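4. Testing the rinse water for leftover chlorine

Please give yourself a quiet few minutes for this part the first time through. It isn't hard, but the Balent test strips are fussy about timing, and a hurried reading is a wasted strip.

1. Let the final rinse on your Prokthorpe unit run for 7 minutes.
2. Fill the sample cup from the drain line, up to the 40 mL mark.
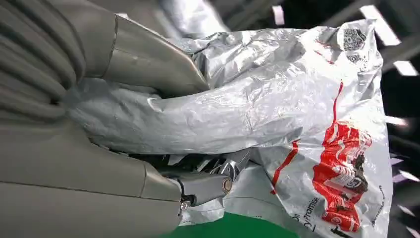 Siobhán Ní Mhurchú wrote in to ask whether the cup can be filled from the wall tap when the drain line is awkward to reach. I'm afraid it can't, because the tap tells you nothing about what is still inside the machine.

3. Dip one strip, pad end down, and move it gently back and forth for 40 seconds.
4. Shake off the extra drops and hold the strip flat.

Note: Close the strip bottle right away, even if you think you'll be needing another one in a moment. Damp air spoils the pads.

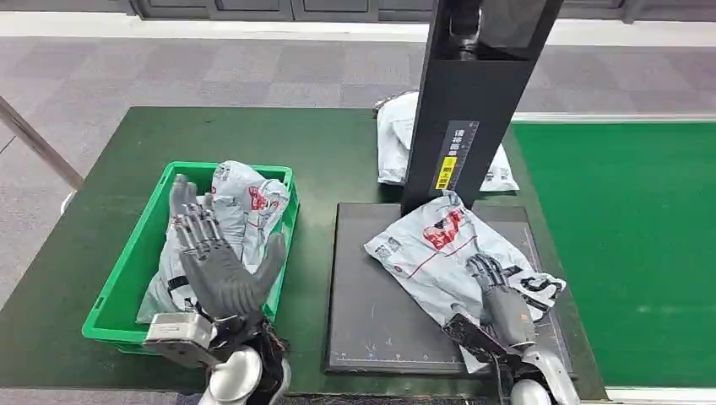

Ultan Nic Aodha: My pads came up a blotchy pink, dark on one side and pale on the other. Do I read the dark part?

Neither, I'd say! Throw that strip out and start again from step 2 with a fresh sample.

5. Match the pad to the color chart on the bottle, in good white light if you have it.

CAUTION: If the pad shows any color above the lowest block, do not connect a patient. Rinse again and repeat the whole test,

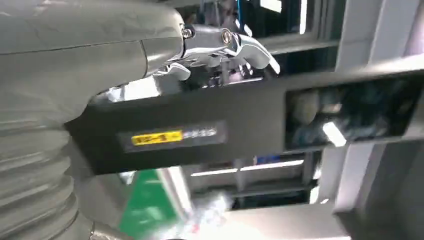
and if the second strip still shows color, take the machine out of use and call Kamath service. Have the error screen handy if there is one (code 1627 means the rinse valve did not close).

6. Write the result, the time and your initials in the disinfection log.

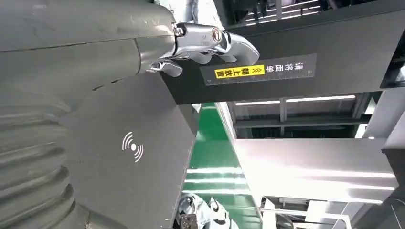 Robot arm with ribbed lower section and metallic hand

7. Rinse the cup and leave it upside down to dry.

Strips from bottles opened before last January should be thrown away.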